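Call for Participants: Groundwater Level Survey in the Ledau Valley | Wuster Water Consultants

Wuster is looking for well owners and tenants in the Ledau valley who will let us measure the water level in their wells during the coming irrigation season. We are also looking for field assistants for the same work. Both groups can apply with the form at our Tomico office.

Background

The farms on the east side of the valley take their water from shallow wells, and the farms on the west side mostly from the Gentile canal. The existing records were made by different people, with different methods, and for many wells the ground height was never written down. For this reason it is difficult to say how the water level under the east side answers to pumping, or to the leakage from the canal. The survey should give one set of measurements that can be compared with each other.

Who can take part

You can take part if you own or rent land with a well between the Gentile canal and the Ledau road. The well may be in use or out of use, but it must be possible to lower a measuring tape into it. Dug wells are welcome. We have at present 17 wells on the list, and we would especially like more from the lower end of the valley, where we have only three.

What we ask from you

We will visit your well six times during the season. Each visit takes almost three quarters of an hour. Please stop the pump the evening before, if your crop permits it. You do not need to be present, but we need a telephone number and a way through the gate. Dogs should be kept inside.

What you receive

Every participant receives the measurements of his or her own well in writing after each visit. In our report the wells appear with a number only, and the name of the farm is not printed.

Field assistants

We have places for three assistants. You should be able to walk over rough ground, write clearly and keep a field book in good order. A driving licence is necessary. Experience with levelling instruments is useful, but we will teach you the method. The work is paid by the day and travel inside the valley is refunded. 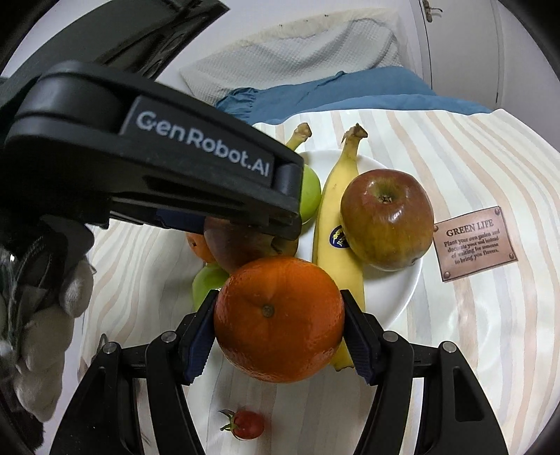

Tomico, 2/27/19

The form can be collected at the office or requested by post. Please write on it the depth of the well, if you know it, and the year when it was made. If you apply as assistant, add a short letter about your earlier work and the days when you are free.

The first visits are planned for April. Forms which come later will be kept, and we will write to you if a place becomes open.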